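I finally gave in and got the big turquoise cloth from Jarholm, and oh my goodness, the color! I'd been circling it since February (66 open tabs, don't judge me) and it's even brighter than I'd hoped.

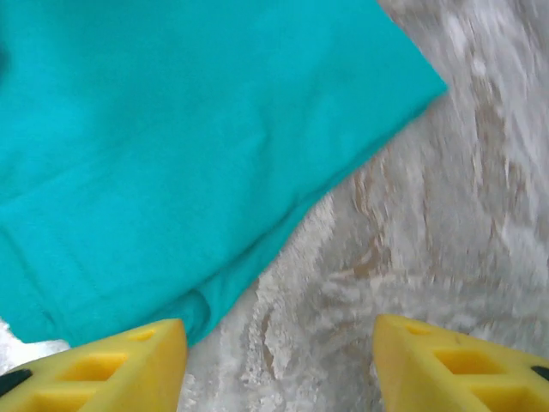
*Turquoise on shaggy white. Swoon!*

I haven't ironed it yet, and I kind of love the wrinkles. Next up is folding it for the reading corner, once I decide between halves and thirds. Halves are winning so far!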